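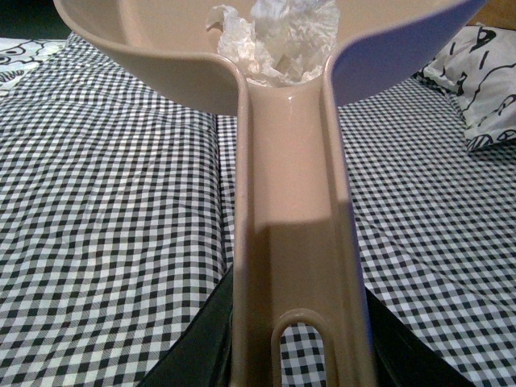
Haltwood Home Tidy Kit – review data, README

Wrist camera clips from our review of the Haltwood kit (two-finger gripper, wrist cam, mount, licence for the teleop software). Written up by Ritu Kandpal, corrections from Thịnh Mạc. Last edit Thursday, December 1, 2022.

What's in it
444 episodes, household tidying, dustpan and brush mostly. 282 of them labelled so far, rest are raw. Bedroom only. Lighting is whatever the window gave us, not colour corrected, so whites drift a fair bit between clips.

Folders
clips/ – one video per episode
state/ – gripper opening and arm joints, same file names as clips
labels/ – start, grasp, release, plus a free text note
notes/ – Thảo's setup log, worth a read befor you train anything

Gripper
Fingers are wide and flat. Good on chunky handles, less good on thin stuff. Haltwood sells a rubber tip set separately, we didn't order it. Finger opening is logged in mm, 0 is closed.
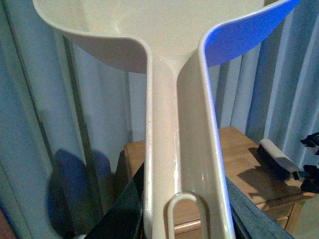 Calibration drifts if you bump the mount. Redo it after any knock, takes 4 minutes with the printed card. Files before August used the old card and need the offset in notes/offset.txt – don't mix them with the newer ones.

Software
Installer is fine on Linux. Mac version wouldn't see the camera, Bernadette Dolan has a ticket open with Haltwood. Export button gives you zips with no joint data, use the command line tool instead.

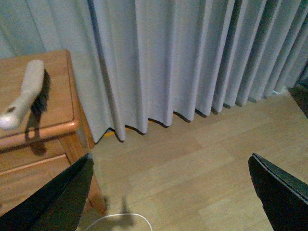 Fingers open, brush on the side table.

Known problems
- state files can lag the video by a frame or two
- "grasp" label is by eye, two labellers, they dont always agree
- free text notes are patchy, some blank
- fingers take up a lot of the view, mask them if your model cares

Would we buy it again
Yes for the gripper. Software needs another year. Full price was 776 dollars with shipping, no spare cable included.

Access
Ask Ritu for the link. Labels are free to reuse with credit, clips are for research use only. Fixes to labels – send to Thịnh with the episode number.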